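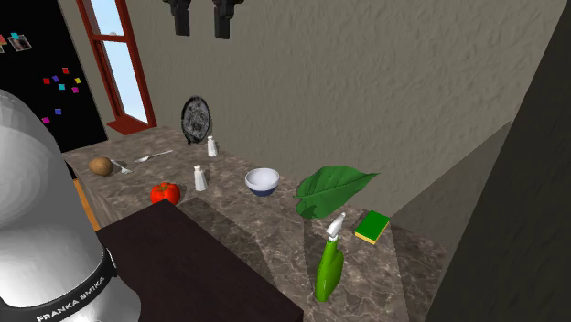
Stistard Kitchen Scenes: frequently asked questions
Last revised 16 January 2018

What is Stistard?
Stistard is a set of simulated kitchens for testing pick-and-place software before it is run on a real arm. It is made by Dimasex and sold as a yearly licence.

Which arms are supported?
The standard licence covers the Franka Emika arm. Other arms can be loaded from your own model files, but we do not check joint limits on files we did not supply.

Can I change the gripper?
Yes. The hand is a separate part in the set-up file, and multi-fingered hands are supported. Each finger link has its own contact settings. If you swap the hand, run the Moton calibration script again – old grasp offsets are not carried over.

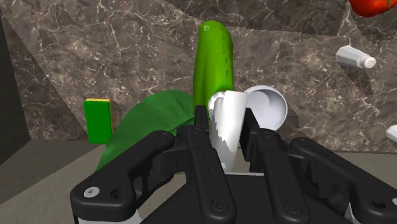

Hand view: cup held between two finger links, with the cucumber, leaf and bowl behind.

Why does the surface of an object look patchy near the fingers?
Two meshes are overlapping. The solver allows a small overlap at contact, and the renderer then draws parts of both surfaces. Reduce the time step or raise the contact stiffness. Changing the texture will have no effect.

Which objects come with the kitchen?
Food items, cutlery, crockery and cleaning things. The list includes a potato, a tomato, a fork, a spoon, shakers and a spray bottle. Start positions can be fixed or drawn at random from a seed.

Are soft objects simulated as soft?
No. The sponge and the leaf are rigid bodies in this release. Deformable versions are planned for May.

How many camera views can I record at once?
The standard licence allows two and the Ketilsson add-on raises this to six. Views can be attached to the arm, the hand or the room.

How many machines does one licence cover?
Three. A fourth may be used for rendering only.

Who do I contact about a fault?
Write to Sille Grímsdóttir in technical support. Attach the set-up file, the seed and the solver log – reports without a seed cannot be reproduced.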